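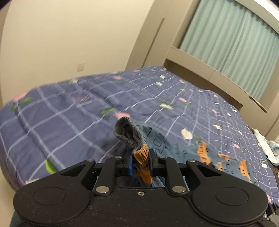 Evaluation of the Plurkska Hand-Held Gripper Kit
Student project report
Angharad Maddocks and Aled James
Supervisor: Romain Pons
November 23, 2020

1. Purpose

Our group was asked to review one low-cost gripper kit and say whether the department should buy more of them. We chose the Plurkska because it can be used by hand, without an arm, and the same jaws can be fitted to an arm later. The kit costs $906. The Pradovow kit, which we looked at on paper only, costs $800 but has no camera mount.

2. What is in the kit

The gripper comes as two sub-assemblies and a bag of pins and screws. It has two fingers driven by paired links, with blue pads on the inner faces. The camera sits behind the jaws and looks forward over them through a wide lens. Assembly took us 26 hours over two weeks, mostly because the manual shows the link order for an older version. Sioned Cadwaladr redrew that page and her drawing is in Appendix B.

3. Clothing task

Most of our work was with clothes on a bed. The operator closes the jaws on a garment, lifts it clear of the bedspread and moves it to one side. We used printed knitwear with ribbed cuffs, as well as plain T-shirts. A cuff is harder to grip than flat cloth. It tends to stand up in a loop, and the fingers have to close on the fabric next to it.

The pads held knit fabric well. On thin cotton the cloth slid when the grip was near a hem. We recorded 13 slips in total, listed in Appendix A.

4. Problems

The wide lens bends straight edges near the sides of the picture, and the corners are dark. Calibration corrects most of the bending. Dust shows up on the matte black body and has to be wiped off. Two pivot pins worked loose in May and were replaced by the supplier, Jaltano, at no charge.

5. Recommendation

We recommend buying one more kit, with spare pads. The manual should be checked against the parts before the next group starts.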